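I bought the Hanlow floor lamp in November, after my old lamp from Entili stopped to work. I use it now every evening in my living room, so I think I can write a fair review.

The box is long and a little heavy. Inside there is the base, the pole in 2 parts, the shade, one small key for the screws and a paper with drawings. The paper has no words, only arrows, and one arrow points to the wrong hole. I put the pole together, then I had to open it again and turn the lower part. My neighbor Charoen Suwannarat has the same lamp and he made the same mistake, so please look at the holes before you tighten.

The light is warm and soft. There are 12 steps of brightness, but I use only the low ones for television and the highest one for reading. The lowest step is still too strong for me when I watch a film late. The foot switch is good. It makes a clear click and I can find it in the dark with my toe.
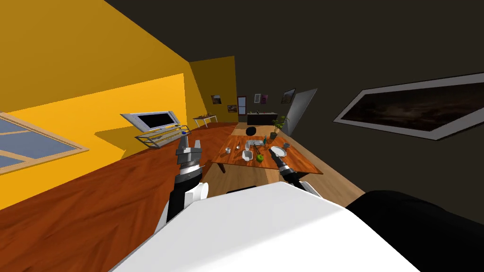
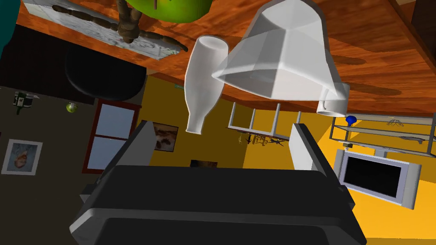 Does the lamp remember the last brightness when you turn it off?

It remembers if you use the foot switch. If you pull the plug from the wall, it starts again at the highest step, and at night this is not pleasant for the eyes.

The shade is made of fabric and it collects dust quickly. I clean it with a dry brush. I tried one time a damp cloth and it left a mark, so I don't recommend this. The base is heavy enough, the lamp did not fall when my vacuum cleaner hit it.

I paid for mine at the Plirthorpe shop in Trevotport. The order number was 3783 and they asked me for it when I called about the cable, so keep the receipt. The cable is 296 centimeters long, which was enough to go behind my sofa. They were polite on the phone but they don't sell a longer one.

I give it four stars from five. I would buy it again for the living room, but for the bedroom I would look for a lamp that can go darker.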